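Search the notebook
Enter keywords
Go

10/17/23
Posted by Annelies Moser

Limescale, round two. I promised Brigitta I'd write this up properly before I forgot which jar was which, so this is me keeping my word (mostly).

Quick recap for anyone who missed June: we wanted to know if plain citric acid does as good a job on kettle elements as the Kemum sachets Engelbert keeps ordering. June was a mess. I'd mixed the solutions by eye, the labels came off in the steam, and the only thing I learned is that wet masking tape is useless. Pencil on card tags this time, tied on with string. Much better!

This time I did 16 pieces of scaled-up element, all cut from the same batch of scrap kettles. Eight went into citric acid, eight into Kemum, everything at 55 degrees in the big water bath. I weighed each piece before, then dried it overnight and weighed it again after. The drying matters more than I thought - two of the citric ones still had water sitting in the crimped end and came out heavier than they went in, which gave me a nasty five minutes until I stuck them back in the oven.

Results so far: citric is slower to get going but catches up. By the end of the soak I couldn't tell the two lots apart by eye, and the weights are close enough that I want to redo them on Lauri's balance before I say anything clever. Ours drifts if somebody opens the door. The Kemum pieces have a slightly dull look, a bit grey, and I don't know if that's a film left behind or the metal itself. Ferdinand reckons film. I've put one aside for him to scratch at.

Also rang round about water. The tap in here is softer than the one at Brigitta's flat, so next time I'm bringing a can of hers in and scaling up fresh pieces from scratch. Sinks and taps after that, if I've any patience left.

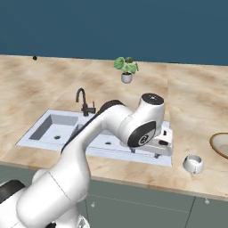 Kitchen worktop with a double sink, rendered.

To do: order more citric (the small tubs are a swindle), find the lid for the water bath, ask Engelbert what he paid for the last box of sachets. Oh, and vinegar - Lauri wants vinegar included. Fine, but he can do that one with the window open.

Contact the workshop | © Trullura Workshop Notes | Back to top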